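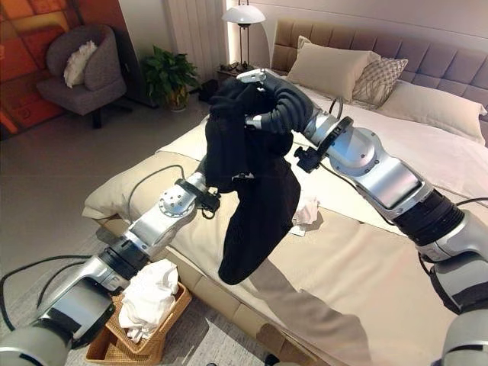

Hi everyone, can you hear me at the back? Good. I'm Etenesh, and I've got twenty minutes on folding laundry on the bed, so grab your tea now if you haven't.

(wait for the kettle crowd to sit down)

**Why I fold on the bed**

I used to fold on the dining table at our old place in Irkelwood. Lovely big table, terrible idea, because the piles sat there until dinner and then moved to a chair, and we all know about the chair. A double bed gives you heaps of flat space and you have to clear it before you can go to sleep! That's my whole system, really.

Make the bed first. Pull the duvet flat, let it hang over the sides, push all the pillows up against the headboard. If you've got a pale duvet like a cream or beige one, even better, your dark things show up on it. Black socks on a navy cover at nine at night, good luck to you.

(ask: who's got a dark cover? hands up)

**Black trousers**

Okay, the one everyone asks me about. Black shows every crease and every bit of fluff, and the legs go off in their own directions.

- Hold them up by the waist, nice and high, and let the legs hang over the bed.
- With your other hand, catch the fabric lower down and give it a gentle pull.
- Line the legs up while they're still hanging, then lower them onto the duvet.
- Smooth from the waist down with a flat hand. Fold in half, then half again.

(do it with the pair in my bag, NOT the ones with the hole)

If you've got someone to help, one takes the top and the other takes the bottom. Ataberk Akgül and I did a whole load this way on Tuesday and we only argued over the fitted sheet.

**The little stuff**

Every load has small crumpled white things in it, a hanky, a cloth, a single sock. I leave those in the middle of the bed until the end. Don't stop for them, you'll lose your rhythm. Do the big things, then the little ones in one go.

**Pillows**

Quick side trip. Mine never match and I've stopped caring. A plain one with a diamond pattern beside it looks nice, and a white one or two fills out the row. Wash the cases with the sheets so they're all ready to go back on together.

(if running late, skip to questions)

**Something to try at home**

Set a timer for 12 minutes tonight. Fold whatever you can on the bed and put it straight in the drawers. Whatever's left goes back in the basket for tomorrow, no guilt.

Handouts are by the door, next to the biscuits. I'll take questions now, and yes, I'll do the fitted sheet if someone holds the other end.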